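工作台台面整理记录

2022-12-21,星期三。记录人:Lewis Cairns。

先说明,我的中文写得慢,有的词可能用得不太对,大家看得懂就好。如果有写错的术语,请直接在旁边改,不用问我。

今天主要做的事情是里间那张浅色工作台的台面。九月份我们把它从Trumska的旧房间搬过来以后,一直没有认真处理过。平时大家在上面裁纸、上胶、放罐子,用完就走,台面上慢慢留下一层东西,手摸上去有点涩。上星期做样品的时候,有一张纸的背面沾了灰色的印子,我怀疑是从台面来的,但是没有证据。所以我决定先把台面清理干净,再做下一批。

上午的工作

先把台上的东西全部移到架子上。裁刀、钢尺、刷子放在上层,装胶的罐子放在下层。有两个罐子没有标签,我闻了一下,一个应该是淀粉胶,另一个不知道。不知道的那个我放在水池旁边,贴了一张纸条写“待确认”。请放这个罐子的人自己来认领,过了新年还没有人认领,我就倒掉。

然后用干的软布擦第一遍,只是去灰。这一遍不要加水,以前我加过水,灰变成泥,反而进到边缘的缝里,后来用牙签挑了很久。擦的方向是从里面往外面,一条一条擦,每一条稍微压住前一条。

第二遍用温水加一点点中性清洁剂,就是Zarport那种透明瓶子的。比例我用的是一升水加2毫升。瓶子上写的比这个多,但是我觉得多了以后很难冲干净,会留下一层膜。布要拧得很干,拧到不滴水。台面不喜欢水停在上面,特别是靠墙的那条接缝。

第三遍是清水,换了两次水。第一次换水的时候水还是有点浑,第二次就基本清了。

中间停下来等它干。等的时候我把架子下层也擦了,顺便发现那卷Jotalero的衬纸受潮了,外面几圈起了波浪。里面的还可以用。我把外面的剪掉,剩下的立着放,不要再平放在地上。地面靠近门的地方冬天会返潮,这个去年已经写过一次,可能是写在旧的本子里,新来的同事没有看到。

关于胶点

台面上有一些旧的胶点,硬的,水擦不掉。我试了三种办法,记在下面,给以后的人参考。

一是用塑料刮片直接刮。小的可以刮掉,大的刮不动,用力的话刮片会弯。刮片角度要放低,差不多贴着台面。不要用金属的。

二是用湿布盖住,等40分钟,再刮。淀粉类的胶会变软,很容易下来。白胶只软了表面一层,要重复再做一次。

三是用酒精棉。对白胶有一点效果,但是酒精碰到台面以后,颜色好像变浅了一小块。我马上停了。干了以后再看,又好像没有变。我不能确定,所以建议暂时不要用酒精,或者先在台子背面不重要的地方试。

最后我主要是用第二种办法。靠窗那一边的胶点比较多,因为大家都喜欢在有光的地方上胶。我自己也是。
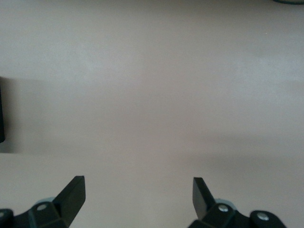
下午等台面完全干透以后,我做了平整度的检查。方法很简单,用那把100厘米的钢尺立起来放在台面上,从侧面看尺子和台面之间有没有光透过来。横的方向没有问题。竖的方向,在中间偏左的位置有一条很细的光,我用最薄的塞片试,塞不进去,所以我认为可以接受。对角线也检查了,没有发现什么。

但是平整和水平是两件事,这一点我以前常常混在一起。用水平仪看,台子向门的方向低一点点。原因可能是那边的地砖不平,也可能是桌脚的调节螺丝松了。我把螺丝拧紧以后再量,好了一些,没有完全好。如果只是裁纸和贴纸,没有影响。如果要在上面浇东西,比如薄的石膏或者明胶,那就有影响,一定要另外垫板。

看台面还有没有残留的时候,光线很重要。顶灯全开的时候,什么都看不出来,整个台面看上去都是干净的。我把顶灯关掉,用手电筒放得很低,光从侧面贴着台面照过去,才看到几条擦布留下的水痕。再用干的超细纤维布轻轻擦一次,水痕就没有了。以后检查请都用侧光,不要只站着看一眼就说可以了。

还有一个关于颜色的问题。Tseng的样品要和色卡对比,对比的时候纸放在台面上,台面的颜色会影响眼睛的判断。我试了把同一张色卡放在台面的不同位置,靠窗的时候觉得偏冷,靠里的时候觉得偏暖。我问了两个同事,他们一个同意,一个说没有差别。我的建议是,对色的时候下面统一垫一张中性灰的卡纸,并且都在同一个位置做。灰卡纸我放在架子上层的文件夹里,用完请放回去,不要在上面写字。

手感测试

这一项不科学,但是我觉得有用。洗干净手,擦干,用手背轻轻滑过台面。手背比手指敏感。上午清理之前,有的地方会“拉”住皮肤,下午基本都滑了。只有靠墙的角落还有一点涩,那里手很难用力,我打算下次用软毛刷。

之后我裁了一张白纸,在台面上来回推,一共推了几十下,翻过来看背面。没有灰色的印子。所以上星期那个印子,很可能是台面的问题。不过也可能是那个时候谁的袖子上有铅笔粉,这个已经没有办法知道了。为了公平,我还是写“很可能”,不写“就是”。

关于要不要上蜡

有人提过,台面清理以后应该上一层蜡来保护。我查了一下以前的记录,在Trumska的时候上过蜡,上完第一个月很好用,胶点一碰就掉。可是后来蜡会转到纸上,水性的颜料在纸上就走不开,有一整批样品作废了。所以我的意见是做纸的台子不要上蜡。如果以后这张台子改做别的用途,可以再讨论。

代替的办法是上胶的时候垫一张硅油纸。纸在架子下层,已经裁好。用过一面还可以用另一面,两面都脏了再扔。请不要用报纸垫,油墨会印到台面上,今天上午擦下来的黑色里面,我想有一部分就是油墨。

没有做完的事

靠墙接缝的密封条有一段翘起来,长度不大,我用纸胶带先压住了。需要买新的密封胶,要买干了以后不发黄的那种。

桌脚的螺丝还要再看一次。最好两个人一起做,一个人抬,一个人拧。我一个人今天是用撬棍垫着木块做的,不太安全,不要学我。

没有标签的罐子,上面写过了。

清洁剂还剩半瓶多,够用到春节以后。擦布都洗了,挂在水池上面的绳子上,明天早上应该可以收。脏得厉害的那块我剪成小块,只用来擦刷子柄。

下一次清理的时间,我想放在下一批Tseng样品裁完以后,不用等到又变涩。干擦和湿擦加起来,一个人要用大半天,主要时间是在等。如果平时每个人用完都用湿布擦一下再用干布擦一下,就不用这么久。

补充,下班前写的:傍晚又用侧光看了一次,靠窗那边有一小块地方比别处稍微亮一点,形状不规则,手摸没有感觉。可能是以前刮胶的时候磨光了。先不处理,观察。位置用铅笔记在台子侧边了,画了一个小三角,请不要擦掉。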